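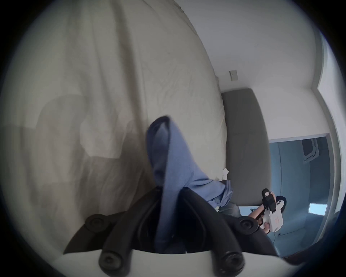 Capucine Poulain

25 June 2025

Home | Articles | Household | Laundry & Bedding | Random entry

The unmade bed

An unmade bed is a bed whose coverings have not been straightened since it was last used, or since somebody last dropped a hoodie on it. The term covers a wide range of conditions, from a single turned-back corner to a cream-white sheet humped up like a dome with a light blue sweatshirt crumpled into the folds beside it. Household writers generally treat the unmade bed as a failure of character. Most of the people who sleep in one treat it as a bed.

Terminology

The word "unmade" is misleading, as it suggests that the bed was once made and has been taken apart. Many have never been made in the formal sense at all. In the Semthorpe guides to housekeeping, a bed is "open" when the top covers are folded down to air and "unmade" when the same covers are in the same place by accident. The difference is one of intent and is hard to establish from the doorway.

A bed with clothing on it is sometimes called a "dressed bed" by hotel staff with a sense of humor. The more usual name is "the pile."

The sheet

Sheets wrinkle in two main ways. Long diagonal creases come from pulling, usually by a sleeper who has turned over and taken the sheet along. Small scattered creases come from pressure, from folding, or from a dryer that was left to sit after the cycle ended. A sheet in ordinary use will show both, and the second kind tends to survive any amount of smoothing by hand.

Ballooning, or doming, happens when a loose sheet is dropped or pushed together and holds its shape. It is more common with crisp fabrics. A limp sheet collapses and looks tired, while a stiff one stands up and looks as though something is under it. Cat owners check first.

Pale sheets are popular because they can be washed hot and go with everything. They also show every shadow and fold, which dark sheets hide, and this is the whole commercial case for dark sheets. The Wadolano bedding catalog once offered a cream sheet described as "pre-rumpled," at a higher price than the flat one.

Clothing on the bed

The hooded sweatshirt, or hoodie, is the garment most often left on a bed. It is too warm to sleep in, too clean to wash, and too bulky for most hangers, so it enters a third category for which few bedrooms have any furniture. The chair serves where there is a chair. Otherwise the bed does, and the garment is moved to the floor at night and back up in the morning. Olteanu, whose short book on bedroom storage is still the standard one, calls this "the commute."

A hoodie that has been hung over something narrow doubles on itself and makes a tall loop at the top, with the rest spreading out below in loose folds. This is bad for the shoulders of the garment and does no harm to the bed. Those who care should fold it in thirds with the hood tucked inside. Those who do not care are in the majority. A Gralitz survey of 80 households found that 62 kept at least one item of clothing on or over the bed during the day, and that 22 could not say what it was.

Headboards

A padded headboard does more for an unmade bed than any other part. Being upright and attached to something, it stays tidy when the rest has given up. Gray is a common choice, and a smooth medium gray with rounded corners will get along with nearly any sheet. Padding collects dust and should be vacuumed with the brush attachment, a job that the Semthorpe guides assign to November and that most owners assign to the next owner.

The gap where the mattress meets the headboard is a known collecting point. Pens, hair ties and socks end up there, along with the crumpled white tissue, which may also be found lying on top at the boundary, not yet committed. Tissues should be taken off before the sheet is washed. One that goes through the machine will be found afterward on every other item in the load.

Remaking

The usual order is as follows.

Remove clothing and tissues. Pull the bottom sheet tight from the corners, starting at the headboard end. Shake the top sheet once, holding the foot edge, and let it fall. Smooth from the middle outward. Replace the covers and pillows.

Olteanu allows 70 seconds for all this, timed without the clothing, and gives no figure for deciding where the hoodie goes.

See also: Fitted sheet; Floordrobe; Laundry chair; Hospital corner

This site uses cookies to remember your reading preferences. Accept | Manage settings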